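A day out at the Itholm tableware open day

I have a weakness for plates. Bowls too, and mugs if I'm honest with myself, but mostly plates, and my kitchen cupboard has the sagging shelf to prove it. So when I saw that Itholm was opening its works and showroom to the public for one day in July 2021, I booked a slot before I'd even looked up where it was (two trains and a bus, as I found out later).

The bus drops you by a garden centre and you walk the last bit along a lane with no pavement. There was a queue at the gate, a very cheerful one, and we were let in by groups. Mine was the second of the morning. You get a sticker, a paper map and a voucher for a hot drink, and then you're off through the glazing hall.

Glazing was my favourite part! The plates come along on racks looking chalky and a bit sad, and the woman on the stand let us each hold an unglazed one so we could feel how much it drags on your fingertips. She told us the hall gets through 614 pieces on a normal shift and 585 on the day before a holiday, when everyone goes home early. I asked about seconds, naturally, and was told to be patient.

After that came the decorating room, which was smaller than I'd imagined and smelled of warm dust. They had a table where you could try putting a transfer on a tile. Mine went on with a crease right through the middle and I've kept it anyway. The children next to me did far better, and one of them managed a whole border of leaves without a single bubble.

The showroom upstairs was shared with a few guests. Falon had glassware, very thin and very dear, and I kept my elbows in. Gandex had brought storage tins and trays, which I walked past twice and then bought one of. The Wasilewska stand was all dark blue stoneware, heavy enough to prop a door open, and I'd have taken the big serving dish home if it weren't for those two trains. There was a nice long bench by the window, so I had my coffee there and looked through the catalogue – over 200 pages, with a fold-out in the middle.

Then the children's and breakfast ware, where I'd meant to spend five minutes and stayed for 40. I like plates with a bit of a wall to them, because toast crumbs and runny egg stay where they should, and a flat base is so much easier to cut on. Most of what's sold for little ones is far too busy for my taste, with a whole farmyard fighting for space under the beans. Give me one plain colour and one drawing. The creamy yellow one with the bear won me over completely: just thin grey lines, closed eyes, a little nose, and SWEET DEAR curving round in capitals. I did wonder for a second whether it ought to say "bear", and then decided I liked it better as it is. It's a cheerful colour for a grey morning as well, and the shine on it is lovely. I'd eat my porridge off it, never mind the children.

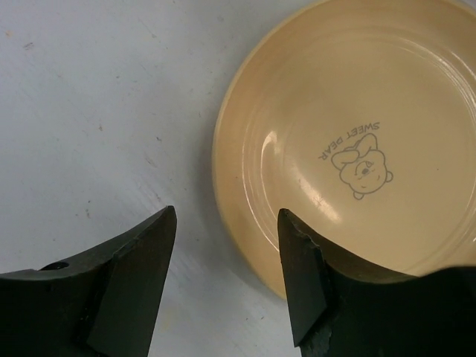
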